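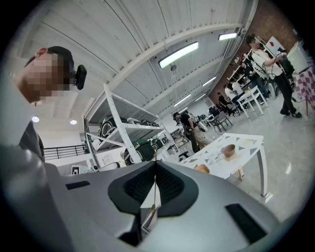
Figure 3.1 White ribbed metal panels overhead, crossed by a steel beam.

Chapter 3
Roofs Over Wide Spaces

Chapter Outline
3.1 Loads on a Roof
3.2 Beams, Purlins, and Decking
3.3 Water, Heat, and Sound
3.4 Inspection and Repair

Introduction

In the winter before the Drurkville market hall was rebuilt, the town closed it every time heavy snow was forecast. The hall had a timber roof held up by two rows of posts, and the posts stood so close together that delivery carts could not pass between the stalls. When the architect Yolotzin Lozano was asked to design a replacement, the town gave her a short list of requirements. The new roof had to cross a width of 50 feet without a post, carry the snow load set by the county, and be finished before the market season opened in May.

Her answer was an ordinary one. Steel beams cross the hall from wall to wall, lighter members called purlins run between them, and sheets of ribbed metal are fastened on top. Roofs of this general type cover warehouses, workshops, gymnasiums, and bus garages in almost every town. They are seldom admired, but each depends on decisions about strength, weight, and cost that the builder must get right.

A flat sheet of thin steel bends easily under its own weight. Fold the same sheet into ribs and it becomes many times stiffer along the direction of the ribs, although it gains almost nothing across them. You can test this with a piece of writing paper laid between two books. The direction of the ribs is therefore one of the first things an engineer marks on a roof plan, and Section 3.2 explains how it governs the spacing of the purlins below.

A roof must also do more than stand up. Rain on bare metal is loud, and warm indoor air that meets a cold panel leaves water on its underside. At the Steiner mill in Kusville, dripping from the ceiling damaged stored cloth for several years before insulation was added — a repair that cost more than the original decking. Section 3.3 returns to the mill and to the methods now used to prevent such damage.

The worked problems in this chapter use the Drurkville hall. Its roof contains 86 panels, and the load tables needed for the calculations are reprinted in Appendix B from the Giditz handbook, page 345. Students who have not completed the exercises on bending in Chapter 2 should do so before starting Section 3.2.

Key Terms
dead load, live load, span, purlin, decking, condensation

3.1 Loads on a Roof

Every roof carries its own weight at all times. This is the dead load, and it includes the beams, the decking, the insulation, and any lights or ducts hung from them. The live load comes and goes. Snow, workers, and stored tools all belong to it. Wind is treated separately, for it can lift a light roof as well as press down on it.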